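What the arms changed on the sorting line

Posted August 27, 2026

Our sorting room has had two arms per bench since April. Before that it was all hands. I work second shift at Tevix, where we take back used building blocks, sort and check them, and pack them into refill kits for Skasik. I have been asked a few times what automation did to the job, so these are my notes, mostly about the work itself.

Under the old method a sorter stood at a bench with a bin of mixed parts and a rack of trays. You picked, looked, turned the part over, and dropped it in a tray. The looking was quick. The reaching was what wore people out. At our usual rate a sorter made about 742 reaches an hour, most of them across the body, and the shoulder complaints came from that.

The arms now do the reaching. A person spreads a small batch on the mat, checks that no parts are stacked, and starts the cycle. The arms work from opposite sides and hold to their own half unless the planner hands a part over. Software from Nekik assigns each part to an arm and refuses anything it cannot classify. Refused parts stay where they are and come to us.
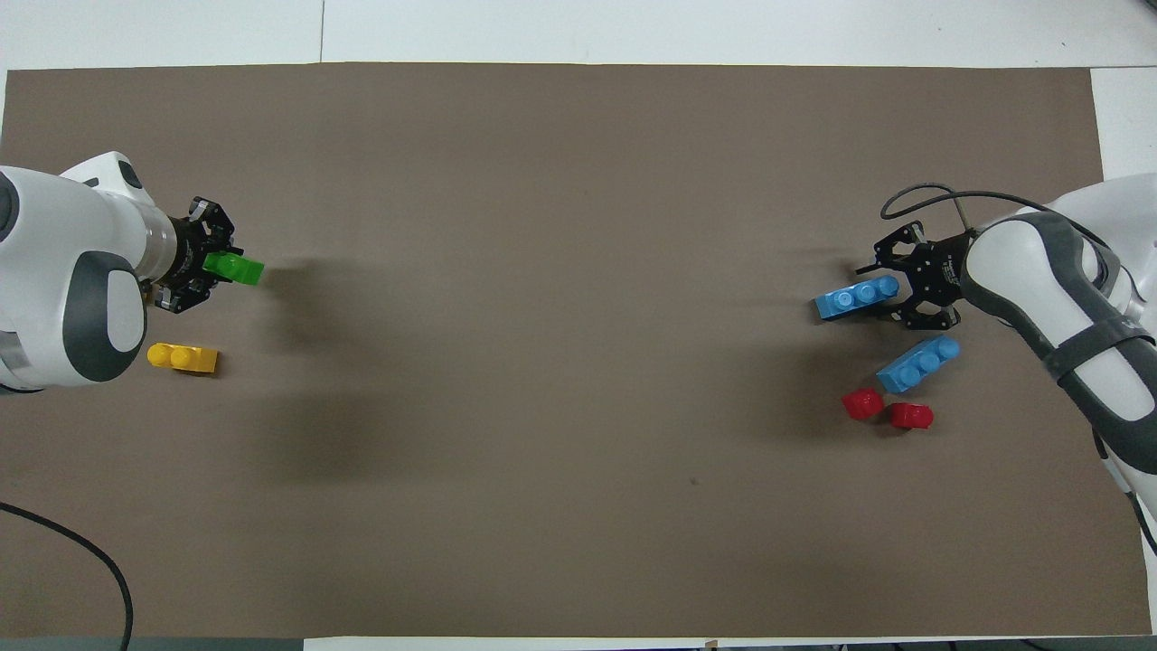
The refusal list is where most of my shift goes. It holds 36 part types at the moment, mainly small round pieces, worn pieces, and anything that came from another maker and almost fits. A sorter needs a second or two for each. The software can take much longer and still be wrong, so we set the limit low and let it give up early. That setting was ours to choose, and I think it was the best decision in the project. The first version retried until it succeeded or timed out, and people stood there watching it try.

Staffing did not drop, but it moved. Two sorters went to kit checking and one went to maintenance on the Bălan site. The rest of us cover more benches each. I used to talk to whoever was next to me for most of a shift. Now I walk between benches and talk to people for as long as it takes to clear a stop. The room is also laid out wider than it was. I count that as a loss, and it did not appear in any of the planning documents.

Pay is a separate matter. The old rate had a piece bonus, and there is no sensible way to pay a piece bonus on parts a machine picked. We went to a flat rate with a small addition for bench certification. Fast sorters came out slightly behind. Slower ones came out ahead – some of them by a fair amount.

Training takes longer now. A new sorter used to be useful on the first day. Certification covers the stop procedure, gripper cleaning, mat alignment, and reading the log, and the log is the hard part. It has 263 event codes, many of which mean nearly the same thing. We keep a printed sheet at each bench with the ones that come up. Codes for a dropped part and a part never gripped are easy to mix up, and they need different fixes.

Open items on my side: the mats curl at the corners after a few weeks and throw off the height check, and cable routing on the older benches still needs work. New clips are on order for the cables. For the mats we are using tape.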